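Neighbors Keep Varketti Street Reading Room Open for Another Winter

The little reading room at the bottom of Varketti Street will stay open through the winter after all, which will come as a relief to anyone who has ever ducked in there to get out of the rain and gone home two hours later with a book under each arm.

Word had gone round in the fall that the room might have to close its doors in December, when the old lease ran out and the heating bill was due to go up again. It is not a big place – a front room, a back room and a kettle – but it has been part of the street for so long that a good many people who learned to read there now bring their own children in, and a few of them bring their grandchildren.

The new lease was signed last week with the Hegde family, who own the building and who have run the hardware store next door for as long as most of us can remember. It runs for two years, at the same rent as before, and the family has agreed to look after the roof and the back gutter, which has been dripping onto the bicycle rack since spring.

"We never wanted them to go," said Sreekumar Murthy, who opens up the reading room in the mornings and has been doing the worrying for everybody since September. "It was a matter of sitting down and talking it through, and we should have done it sooner. I think we were all being too polite."

The money for the heating came from the neighborhood, in the way these things often do on our side of town. There was a soup supper, a sale of secondhand books and jigsaw puzzles (sold with a warning about missing pieces), and a jar on the counter at the Netivetti bakery that had to be emptied more often than anyone had planned for. By the time it was all added up, the room had $600 more than it needed to get to spring, and that will go toward large-print novels, which are always the first to be borrowed and the last to come back.

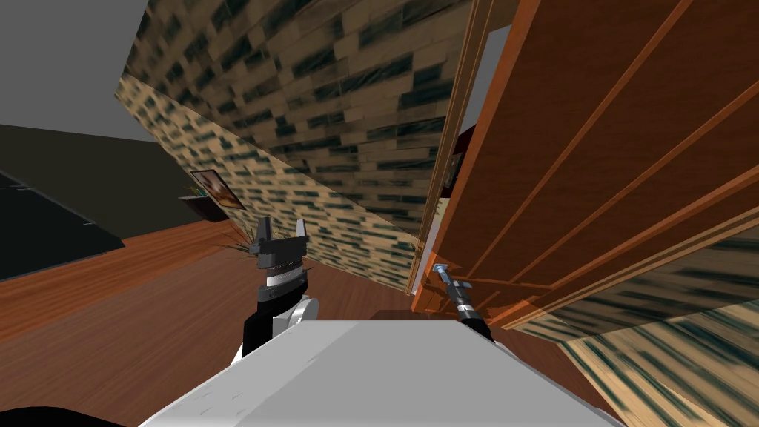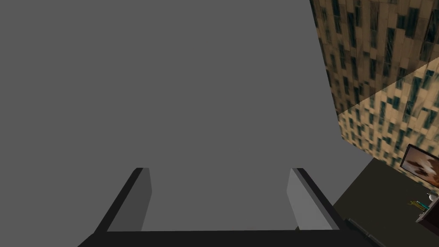 Computer-rendered views, indoors.

Regular visitors will notice a few changes when they come in. The opening hours are moving a little, so that the room now stays open until 5 in the afternoon and gives children coming off the school bus some time to pick out a story before supper. The morning hours stay as they were. The chess players, who had been afraid of losing their spot by the window, may put their minds at rest, as the window table is still theirs after lunch.

The story hour for younger children will carry on too, and there is good news on that front. Adelmo Palumbo, a retired bus driver whose voice can still reach the back seat without any trouble, has offered to take it on through the cold months while the usual reader is away with her new baby. He plans to begin with sea stories and work his way inland, and he says he takes requests, within reason.

"I read to my own kids every night, and they used to tell me I did the voices wrong," Palumbo said. "Now I have a whole new bunch to tell me that. I can't wait!"

Story hour begins at 4, and parents are welcome to stay or to run their errands, so long as somebody is back for the little ones when it finishes. Cushions are provided, though if you have a favorite of your own at home you are welcome to bring it along.

There is also a new shelf of books in other languages, the first batch of which came from the Fuvuden evening school when it cleared out its storage closet over the summer. Murthy has been sorting them at his kitchen table and says there are some lovely things in among the old grammar books – cookbooks, folk tales, and a long family saga of which he has so far found every volume but the first. If anybody on the street happens to have it, he would dearly like to hear from them, as he has started reading the second one and is having a hard time keeping the cousins straight.

Books that were borrowed before the summer can be returned without a fine, no matter how long they have been sitting on the nightstand. Just leave them in the box by the door or hand them over at the desk. Anyone who would like to lend a hand with shelving, or who has a good reading lamp they no longer need, can stop by during the morning hours and ask for Murthy. The kettle is usually on.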